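Every March I go looking for a machine that will clean up after me, and every March I end up doing it myself and writing a grumpy post. Consider this year's installment.

My standards have come down over time. I used to want the thing from the cartoons, with the apron and the attitude. Then I wanted something that could fold a fitted sheet, which was greedy of me, given that I can't. Now I'd settle for a machine that could clear a table. I don't mean a restaurant table with gravy on it, just an ordinary table where people have put down whatever was in their hands and wandered off.

If you follow this stuff at all, you know the table is the thing everybody films. There's a reason the demo videos love it. It's flat, it's at a decent height, nothing on it is alive. You'd think it would be the first chore to fall. I've been hearing that it's about to fall since I had a flip phone.

My grandmother had a household manual from 1943 (wedding present, spine long gone, smells like a basement) and it gives one sentence to clearing a table. One! "Remove all articles to their proper places." Then it goes on for two pages about starch. Whoever wrote it assumed that any person old enough to read already knew what an article was, and what a proper place was, and that you'd figure out the removing. I thought of that sentence a lot while reading up for this post, because as far as I can tell it contains most of the unsolved problems.

Start with "articles." Which ones? On any table that has been lived on, there are things that belong to the table, things that are on it for now, and things that are stuck to it. A sticker somebody pressed down onto the wood is part of the table until further notice. A sticker that's only lying there is an article. From overhead those two look alike, and a machine that gets it wrong either skips the job or spends its afternoon trying to pick up a picture. I've seen a clip of an arm doing just that with a coaster-sized ad on a counter. It went down, closed on nothing, came up, thought about it, went down again. I felt a real kinship.

Then there's the matter of thickness. People who don't do this for a living, me included, assume that heavy is hard and light is easy. It's closer to the opposite. A mouse is about the friendliest object you could offer to a pair of padded fingers. It has sides. It's made for a hand. A sheet of stickers has no sides at all, and if you've ever tried to pick one up off a smooth table with mittens on, you have some idea what two rubber pads are up against. You and I cheat. We slide the thing to the edge and let it hang over and pinch it there, or we get a fingernail under it. I have yet to see a gripper with a fingernail in a shop for less than the price of my car.

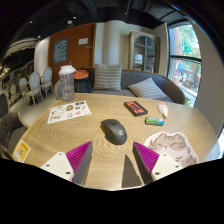 Vasylyna Kobzar wrote in under last year's post that I was looking at the wrong end of the problem. Picking up is mostly a matter of practice, she said, and the machines are getting plenty of practice. What they haven't got is any idea where things go. "Your robot can lift the toothpaste all day long. Ask it whether the toothpaste lives in the bathroom or in somebody's travel bag and it will stand there holding it until the battery dies."

I've chewed on that for a year and I think she's mostly right, which is annoying in a commenter.

Where things go is a secret that each house keeps. In ours, scissors live in three places, and if you put all the scissors in one place you'll have ruined two rooms. A water bottle that still has water in it stays out. The same bottle empty goes to the sink. A phone goes nowhere, ever, you leave it exactly where its owner put it down, and if you move it eight inches to wipe under it, you'll hear about it. None of this is written down. My wife and I have been married a long time and we still don't agree on the batteries.

So I made a list, because I'm the kind of person who does. For one stretch of days I wrote down every object I moved off our table and where I took it. I got to 114 before I lost interest. Then I went back through and marked the ones where I could have told a stranger the rule in a single sentence, such as cups go in the sink, mail goes in the tray. It was fewer than half. The rest were things like "that goes back in the bag, but the side pocket, because she's taking it tomorrow." Good luck with that, Drudow.

Oh, right, Drudow. I should explain. Drudow is the countertop arm a small outfit called Hafstein was taking deposits on last spring, and a good number of you sent me the link. Thank you. All of you. Repeatedly. I watched the whole launch video, and I'll say this for it: they showed the failures. In one stretch the arm clears a desk, and they left in the part where it sets a pen down standing up and seems surprised when the pen doesn't stay that way. I trust a company more after something like that. I did not give them a deposit.

Trellow is the other one people ask about. Trellow went the rental route, so much a month, a machine on wheels that comes with a person in an office somewhere who takes over when it gets stuck. I've got mixed feelings about this. On the one hand the table does get cleared. On the other hand there's now a stranger with a headset deciding whether to throw out my receipts, and I've already got a stranger like that, he's my son, and he's home from college. I asked their sales line how often the person has to step in. I was told the figure was "improving." I asked what it was improving from. I was thanked for my interest.

My brother-in-law, who runs a packing line and has opinions, thinks all of this is hilarious. His plant has had Vanard arms since before the pandemic and he says they're wonderful. They pick up one part. It's the same part every time, in the same spot, facing the same way, and if it isn't facing the same way a person comes over and turns it. He showed me the shift log on his phone: 883 picks, no drops. I said that was impressive, and he said sure, now put a backpack on the conveyor and see what happens. (He did once, apparently. There was a meeting.)

What the shop floor has figured out, he says, is that you don't make the machine smarter, you make the world dumber. You put everything in trays and you bolt down the trays. I get the logic, but I can't live like that. If I had to put every object in a tray at a fixed angle so the machine could put it away, I'd be most of the way to putting it away.

The newer approach seems to be skipping the tray and showing the machine how it's done, over and over, on ordinary tables in ordinary rooms, with somebody's hand on the other end of the gripper. I like this better. It's how I learned, too, except that my instructor was my mother and the number of repetitions was not capped. The pads look right to me, soft and ridged like the sole of a good slipper. And a mouse is a fair place to start a student.

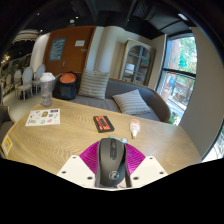 *Mouse, held. The stickers can wait.*

Look at what's left over once you have the mouse, though. You've got one object in the hand and you're not done, you're at the start, because now you have to carry it somewhere over the top of everything else without knocking down the tall cup. Then you come back for the little bottle, which rolls or doesn't, depending. Then the flat things, which I've complained about enough. I do a table like that in almost 100 seconds, including the time I spend reading whatever's on the flat things. The best uncut video I could find of a machine working alone on a similar mess ran long enough that I made a sandwich and ate it, and when I got back it was still working on item four. It was doing a nice careful job. I've had roommates who were slower and a great deal less careful.

People get mad at me when I say this, so let me be plain about where I've landed this year. Can a machine pick up a thing off a table? Yes. I'd have said "sort of" two years ago and I'm happy to upgrade it. Can it pick up most of the things on a table it's never met? Some days. Can it clear the table, in my grandmother's sense, all articles to their proper places, while I'm in the other room not supervising? No, and I've stopped believing anyone who gives me a year for it.

What I would pay for, today, is something dumber than all of the above. I'd like a machine that takes everything off the table and puts it in one box. It wouldn't sort, and it wouldn't need to know about the side pocket. Just get it all into the box, gently, bottles upright, and let me go through it later with a cup of coffee. My wife points out that we own a box, and that I own arms.

A few leftovers from the mailbag. Yes, I know about the robot vacuum, we have one, it's currently wedged under the radiator and I can hear it from where I'm sitting. No, I haven't tried the window one. Several of you asked for the object list with all the destinations, and I'll type it up once I can find it. I wrote it on the back of an envelope and left it on the table.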